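Pilleo Self Storage: Frequently Asked Questions

Last updated 2020-08-30 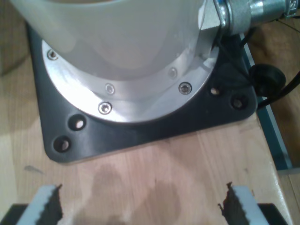 Renting a unit

How do I rent a unit?
Come to the office during office hours or fill out the form on the Reserve page. You will need a government photo ID, a phone number and a mailing address. If you reserve online we hold the unit for three days at no charge.

What sizes do you have?
The smallest is 5 x 5 feet and the largest is 10 x 30. Most people moving out of a one-bedroom apartment fit into a 10 x 10. If you are between two sizes, ask at the office and we will open one of each for you to look at.

Is there a minimum stay?
One month. After that you rent month to month. There is no long-term contract.

Do I have to give notice?
Yes, 10 days before you leave. You can do it by email or on paper at the office. Phone messages do not count as notice.

Payment

When is rent due?
On the first of the month, no matter what day you moved in. Your first bill covers only the days left in that month.

How can I pay?
Card, check or money order. We do not take cash at the Bornora Road location. Autopay can be turned on from your account page and you can turn it off any time before the 25th.

What happens if I pay late?
There is a five-day grace period. After that a late fee is added and your gate code stops working until the balance is paid. Please call us before it gets to that point. We can often split a payment in two.

Will my rate go up?
Rates are reviewed once a year, in November. If yours changes you will get a letter at least 30 days before.

Access

What are the gate hours?
6 a.m. to 10 p.m. every day, holidays included. The office is open 9 to 5 and closed on major holidays.

Can someone else use my unit?
Only people you list on the access form. Each person gets their own code. Don't share yours, as the gate log goes by code.

How many units are at each location?
Bornora Road has 405 and the downtown building has 186. Climate-controlled units are downtown only.

I forgot my code.
Stop by with your ID. We don't give out codes by phone or email.

What you can store

What is not allowed?
Gasoline, propane, paint thinner, fireworks, ammunition, food that can spoil, plants, animals, and anything that is illegal to own. Tires are limited to four per unit.

Can I store a car or motorcycle?
Yes, in a drive-up unit. It has to be registered and insured in your name. Bring copies of both.

Can I sleep or work in my unit?
No. There are no outlets in the units, and running a cord from the hallway is not allowed.

Locks and insurance

Do you supply the lock?
No. Bring your own or buy a disc lock at the office. One lock per door.

Do I need insurance?
Yes. Your renter's or homeowner's policy may already cover stored items, so check with them first. If not, our basic plan covers up to $1000. Water damage from outside flooding is not included in the basic plan.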